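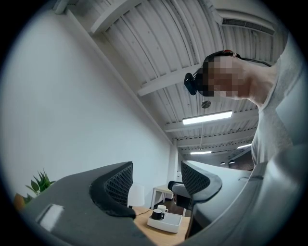
Qiuyue Pan objected in review that survey answers on houseplant care say more about intention than habit, and that the watering counts should be read as upper limits. We accept the point for the Uvura sample.

6 January 2024
By Junhao Shao

4.2 Placement and watering

Of the 600 households contacted in August, 368 returned usable forms. Plants kept on tables were watered more often than plants kept on shelves, and the gap held after adjusting for pot size. Distance from a window had a weak effect. Dried arrangements were listed separately and left out of the totals. 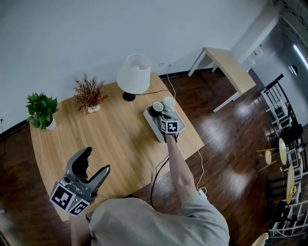 Figure 2. Leafy plant and dried decorative plant in small white pots on a table.

Forms that listed only dried arrangements were coded as zero.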